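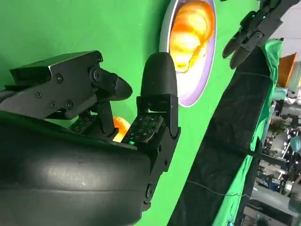
4. Delegation visit – set up in Tuvport

1. Open Visits, tap New. Enter the lead delegate's name and title exactly as the embassy sent it.
2. Add stops. Max 13 per visit.
3. Set the guest limit. Default is 42, Liao hall takes 200.

Note: titles don't carry over from last years list. Retype them.

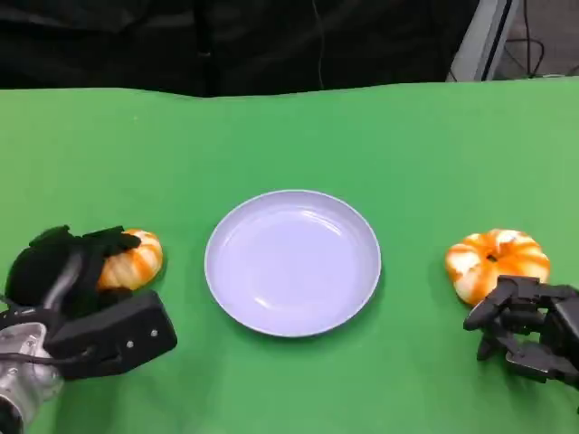 4. Send the program to the protocol desk – Cheuk-hei Wei signs off – then hit Publish.

Caution: Publish emails every guest straight away. No recal. Check the honourifics first.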